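A Fan Should Be Opened

2022-07-19
By Haiyan Zeng

In my family there was a rule about folding fans. The good ones stay closed. They lived in a drawer, each one in a narrow cloth bag, and when a guest came my grandfather took out one of them, opened it by three or four ribs, let the guest say something polite, and closed it again. I grew up believing that this is how one respects a fan.

I do not believe it any more, and I want to explain why, although I know that some of my friends at the Drosano reading club will be unhappy with me.

A folding fan is paper and sticks. It is made for the hand. The maker folds the paper so that it will open and close many times, and the person who writes the characters has to think about the folds before the brush touches anything. The columns cannot run straight down like on a scroll. They must lean, each one a little more than its neighbor, and follow the ribs. If you open only a small part of it, you see one column and a half. It is like reading a letter through the hole in the envelope.

In March I bought a fan from a small shop called Povura. It cost 92 dollars, for me a serious price. The first week I did the same as my grandfather. I put it in the drawer, and I was a little proud of it, and I did not look at it once. Then came the first warm evening and I had nothing to move the air with except a magazine. I stood in front of the drawer for some time feeling stupid.

Since then it is out. I open it completely, I use it, and I read it. I have read the poem maybe 100 times, and I can say that I did not understand the fourth line until I had seen it many times on an ordinary table, between a cup and the electricity bill.

People answer me that paper tears. Yes, it tears. The fold gets weak first, near the guard stick, especially if you pull from the paper and not from the wood. So one must learn to open it properly, slowly, with the thumb on the guard. This is a skill of five minutes. We teach children to hold a violin, so we can teach them this also.

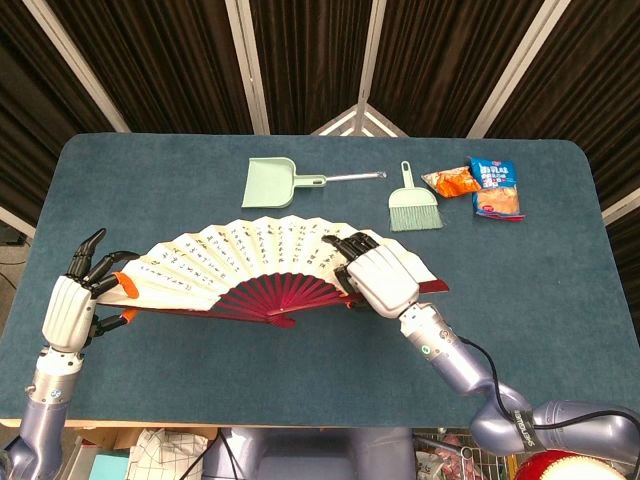
Black characters on cream paper, with the dark red ribs coming together under them: closed, all this is only a stick with a nice color.

Evangelia Zervas wrote to me after she read my first draft, and she does not agree. For her the drawer is also a kind of use. She says that a fan which comes out twice a year is an event, and a fan on the table becomes like a newspaper, and after one month the eye goes over it and does not stop. She keeps hers closed and she intends to continue.

I thought about her letter for several days. It is true that I see mine less sharply than in the first week. But on hot evenings it is in my hand, and I would not give this back.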